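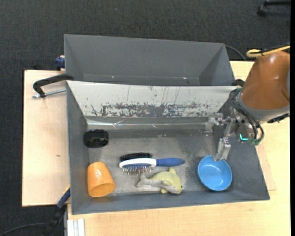 How to run a bin-to-bin picking demo at an open day

Posted 20 Jun 2026 by the Engelhardt workshop, Dirnwood

We opened the workshop to the public in April and ran a picking demo for most of the day. The robot takes loose household objects out of one bin and puts them in another. It is a simple task and visitors understand it right away. Several people who run similar shops have asked how we set it up, so these are the steps we follow.

You need an arm that is already installed and has passed your own safety check. This page does not cover installing one.

What to have ready

An arm with a two-finger gripper
Two gray bins with sloping walls
Clamps for the bins, plus spares
A mixed set of objects from around the house
A camera mounted where it can see both bins
A barrier or floor tape for the visitor line
A second screen facing the visitors, if you have one

Step 1. Place the bins

Put the bins one behind the other on the table, with the arm coming in from the side. The arm should reach every corner of both bins without stretching out straight. Move it to each corner by hand or at low speed before you fix anything down.

Old bins are fine. Ours has a band of scuffs and chips along the far wall of the front bin, and it still does the job. Check for sharp edges and for anything sticking up from the floor of the bin, then leave it alone.

Step 2. Clamp everything

Clamp the bins to the table. A gripper finger will push on a wall sooner or later, and a bin that slides a little will throw off every pick after that. Tighten the clamps, push hard on each bin, and tighten them again. Keep the clamp handles out of the path of the arm.

Run the cables so they have slack at the wrist. Turn the wrist all the way in both directions and watch the loops. If a cable pulls tight or drops into the bin, fix it before you go on.

Step 3. Pick the objects

Choose things people know. A bin of metal parts may be closer to your real work, but visitors stay longer when they see a hairbrush. We keep a tub of spares and change the mix during the day.

Look for different shapes and surfaces. A plastic cup lying on its side gives the gripper a rim or a curved wall to grab. A bowl can be taken by the rim, and when it leans on the bin wall the approach gets harder. Brushes have a handle on one end and bristles on the other, and visitors like to guess which end the arm will go for. A soft toy changes shape when it is squeezed. Ours is yellow-green and gray and is either a dolphin or a shark, depending on which child you ask.

Six objects in the bin is a good load for the size we use. With too many, they pile up and the arm spends its time sorting out the pile. With only one or two the demo is over before the back row has moved up.

Leave out glass, anything heavy, anything with liquid in it, and anything a visitor hands you. People will offer you their keys.

Step 4. Load the bin

Stop the arm first. Tip the objects in and let them land however they land. Do not line them up. If two of them end up side by side and touching, such as a pair of brushes, leave them that way. Separating them is part of the task.

Wipe out the receiving bin before each session. Small bits of lint and dirt collect along the edges and some vision software will treat them as objects. We lost part of the morning to this. The log kept reporting a target in a bin with nothing to pick, and a damp cloth fixed it.

Step 5. Set the speed

Run slower than you would without an audience. We set the arm to 15 percent for the first session and never raised it much. At full speed the motion is hard to follow and people step back from the line. At low speed they can see the fingers open, come down on either side of the object, and close.

We use Prolow for the motion programs and Kosto for the camera side. Any pair of tools will do if you can cap the speed in one place and see the cap on the screen.

Step 6. Mark the visitor line

Put the line well outside the full reach of the arm, and measure the reach with the gripper on. We had ours 200 cm back from the table. Small children need a step to see into the bins from there, so put one out at each end of the line and keep it behind the tape.

One person stands at the stop button for the whole session and does nothing else. A different person talks to the visitors.

Step 7. Run the session

Start with the bin loaded and the arm parked. Say what it is going to do in one or two sentences, then start it. Let it empty the bin before you take questions. When a pick fails, let it try again. We allow 3 tries on each object, then stop the arm and take the object out by hand.

When the bin is empty, stop the arm, swap a few objects, and load again. Visitors can choose the swaps from the tub. This was the most popular part of our day.

Across the open day we ran 66 sessions. Keep a tally sheet by the screen, because you will be asked.

Common problems

The arm goes for a shiny spot on the floor of the bin. Glare or a piece of clear plastic along a seam can cause this. Change the angle of the light first.

The gripper closes on the bristles and the brush slips out. Add a small offset toward the handle.

The bowl tips when the finger touches the rim. Slow the last part of the approach.

The arm stops with a force warning near the wall. Check the clamps, then check that the bin position in the program still matches the table.

Packing up

Park the arm, power it down, and leave the clamps on until the next day. Wash the plastic items. Put the soft toy through the laundry if children have been handling it, and make sure it is dry before it goes back in the tub.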